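The Planner That Wouldn't Go Near the Counter

Habibur Siddiqui keeps a spreadsheet of everything his software has refused to do. It has 1,178 rows. Most of them say "no valid path," which is the planner's way of shrugging.

Siddiqui writes motion planning code at Kirnell, a small company that occupies the upper floor of a former bank in Barnside. The vault is still there. It holds the coffee supplies and, for reasons of cooling, two servers. On those servers a white robot arm spends its nights in a simulated apartment, reaching for things.

The software is called Zekisance, a name Siddiqui did not pick and declines to defend. Its job is to get a gripper from wherever it is to wherever it needs to be without hitting the furniture. Every night it gets 600 fresh room layouts and 60 seconds to plan in each one. In the morning somebody reads the results and swears.

For most of last winter, the trouble was caution. The planner wrapped every object in an invisible safety bubble, and in a room with enough objects the bubbles touched. Ask it for a cup between two bowls and it would report, with total confidence, that the cup could not be reached by anyone. "It was like working with a very good lawyer," Siddiqui says.

So the team shrank the bubbles. The arm then became brave, and for a week it planned elegant curves straight through the houseplants. Leaves are a headache. They are thin, they droop, and the collision checker had been treating each plant as a tidy cylinder with nothing sticking out of it.

The current version uses two models of every object – a crude one for the first guess and a detailed one for the last stretch, when the fingers get close to the counter. That is where the interesting failures live now.

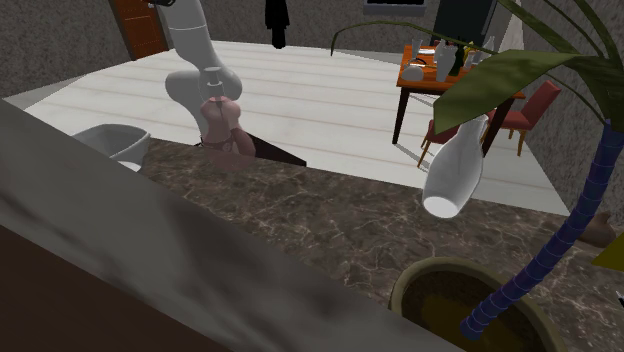 Vases are another sore point. The early layouts had them all standing upright, like a shop window, and the grasp code learned to expect a mouth at the top. Tip one over and the approach angle came out wrong, sometimes from beneath the countertop. Siddiqui's colleague Kumarasinghe rewrote the layout generator so that things fall over, and the success rate dropped the same night. She brought in a cake.

The next job is speed. Of last night's 600 rooms, 500 were solved inside the time limit, and the rest went into the spreadsheet. Siddiqui has started sorting it by plant.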